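Table cover (workroom)

A table cover is a sheet laid over a worktable to protect the top and give an even, plain surface to work on. It differs from a tablecloth, which is mainly used for dining and decoration, in that it usually has no hem or pattern and is replaced when it wears out. Covers are found in craft rooms, packing rooms, classrooms, repair shops and laboratories. Common names include bench cover, table sheet and, in the paper trade, bench roll.
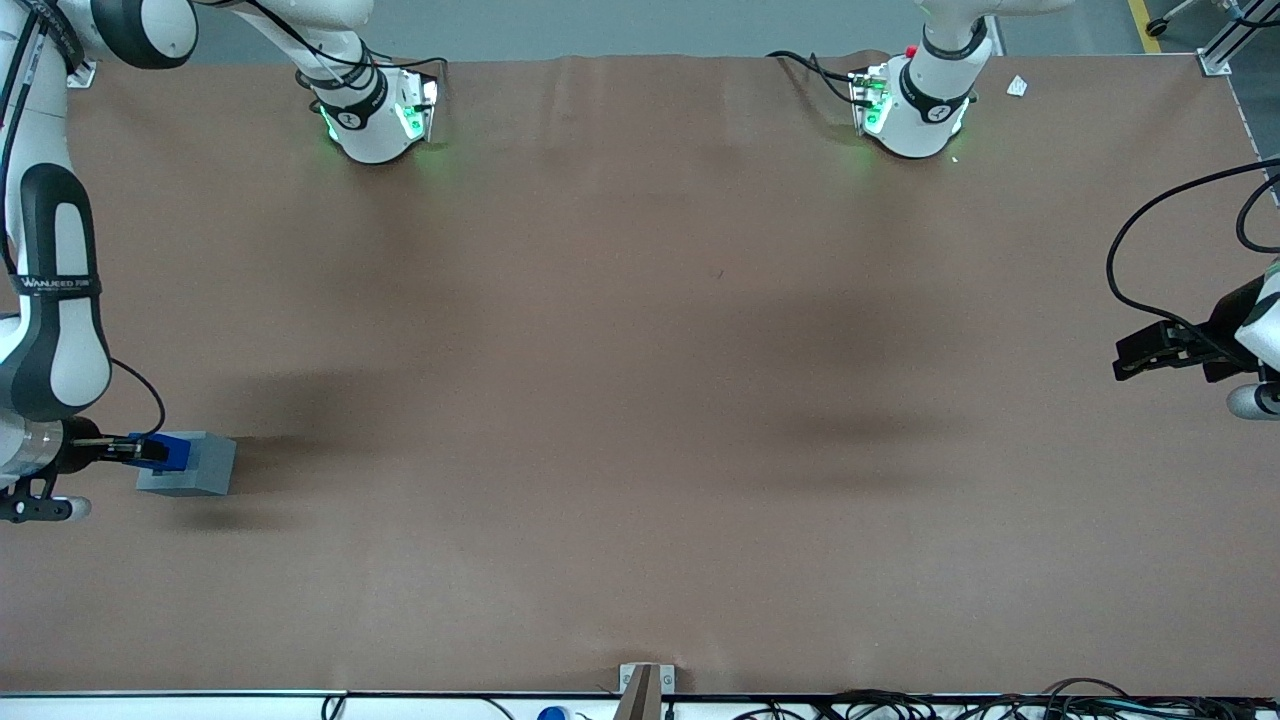

Marion Gunn

Materials

Paper is the cheapest material and is sold on rolls or in flat sheets. Kraft paper is naturally brown and resists tearing well for its weight. Vinyl and other plastic covers can be wiped clean and last longer, but they soften under heat and may stick to a varnished top in summer. Felt and canvas are used where the work scratches easily. Rubber mats are heavier and are normally cut to cover only part of the table.

The supplier Trokden lists its heaviest paper at 178 grams per square meter, and a sheet of that weight holds its shape without tape on a small table. Lighter papers have to be fastened at the corners.

Color

Brown and gray are the usual colors. Both hide light staining and reflect less glare than white. A plain cover in a middle tone also makes small parts easier to find, especially bright ones, as a blue or red piece stands out clearly against brown. White is preferred for sewing with dark thread. Black shows dust and is seldom chosen except for photography.

Laying and creases

A cover is cut larger than the top, laid from one end and smoothed outward by hand. Sheets that have been stored folded keep their fold lines for some time. Faint creases near an edge are generally left alone. Deeper ones in the middle of the table can tip small objects and catch the corners of boxes, and they are pressed flat under a board overnight or ironed on the back at low heat.
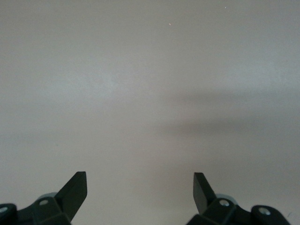
Dust and small flecks collect on any cover and are brushed off with a dry cloth before wiping. Plastic is then cleaned with mild soap and water. Paper cannot be washed and is turned over once, then discarded. Lint from felt is lifted with tape.

Sizes

There is no general standard. Sundero and Qudah both sell a 70-inch width, which suits most folding tables with an overhang on each side. Narrower rolls are joined with the overlap running away from the worker, so that sleeves do not lift it. An overlap of 3 inches is normal.

See also: Blotter; Cutting mat; Drop cloth; Kraft paper; Oilcloth; Workbench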